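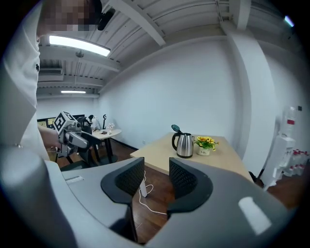
4. What people said about the brew round

By the time I sat down to code the diaries I had 2181 entries from 16 workplaces, and I'd been dreading it for weeks. Diary studies sound lovely when you're planning them. Then the envelopes come back, half of them with tea on them (fair enough, given the subject), and you find that one person's "quick cuppa" is three lines long and another's runs over two pages and takes in a divorce.

I'd gone in expecting the brew round to be about fairness. Most of the earlier writing on small workplace favours treats them as a sort of running account: I make yours today, you make mine tomorrow, and we both keep a rough tally. My diary sheets were built on that idea. There was a column for who made the drinks and a column for who drank them, and I was rather proud of those columns.

People hardly ever wrote about fairness. Where they did, it was nearly always somebody new to the job. A joiner's apprentice in Bloxham kept a careful record of every mug he'd carried in his first fortnight and then stopped dead, mid-sheet. When I asked him about it later he said he'd been offered a biscuit from the good tin and it didn't seem right to carry on counting after that. I coded this as "tally abandoned" and ended up using the same code far more often than I'd planned to.

What they wrote about instead was timing. At the Illmont sorting office the round goes on before the second van is in, and if you miss it you wait. At the dental practice in Denley there isn't a round at all in the morning, only a kind of drift towards the kitchen whenever a patient cancels. The diaries from Denley are full of cancellations. One receptionist logged them with the patient's time slot and what she drank in the gap, and I could have written a whole paper on her sheets alone!

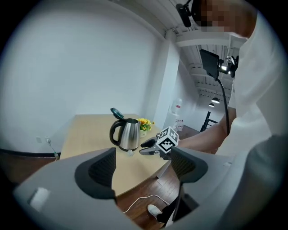
Tadeusz Sobczak, with diary coding by Nga Lò and Hạnh Đặng
Drukodbridge Everyday Work Study

4.1 Kettles, and where they live

I hadn't put the kettle on the diary sheet. Dayana Chávez told me I should have, at the pilot stage, and I'm recording here that she was right. People wrote about it anyway, in the margins and on the backs. Which one, how slow, who bought it, who descales it, who says they descale it.

The steel kettle in Figure 2, with its curved black handle, is the type that came up most in the margins. Plastic ones got fewer mentions and ruder ones. The old stove-top sort turned up at only one site, a boatyard, where it was spoken of rather like a retired dog.

Where the kettle stood mattered more to people than what it was made of. In seven of the workplaces it sat in a proper kitchen with a door, and in those places the diaries describe going for a drink as going away: "went off for tea", "nipped out", "hid". In the others it stood somewhere in the open, on a table or a filing cabinet or a windowsill, and the wording changes. People "put it on" or "stuck it on", and the next line is very often about who wandered over. I don't want to lean too hard on this. The sites with a separate kitchen were also the bigger ones, and I can't pull those two things apart with the data I've got.

Birutė Žukauskas, who read an early draft, wondered whether I was mixing up noise with company. A kettle in an open room is loud — everybody hears it come to the boil, so of course they look up. I went back through the open-room sheets with that in mind. There are plenty of entries where the writer heard the kettle and stayed put, usually with a reason attached (a phone call, a deadline, a colleague they were avoiding). So hearing it is part of the story and I've kept a separate code for it, but it doesn't seem to settle whether anybody gets up.

4.2 Saying no

Refusals were the bit I enjoyed most. Hardly anyone wrote a plain "no thanks". They wrote that they'd just had one, or that they were cutting down, or that they'd have one in a minute, and the minute was never mentioned again. Hạnh spotted that the excuses got shorter as the study went on, and by June a fair few people were simply writing "not me".

I asked for a follow-up chat with everyone who had logged a run of refusals, and four agreed. Two of them didn't like tea or coffee and had never said so at work. One had been holding a full mug in meetings for years — it gave her something to do with her hands. The fourth only drank hot water, and made it himself at home in a flask before setting off.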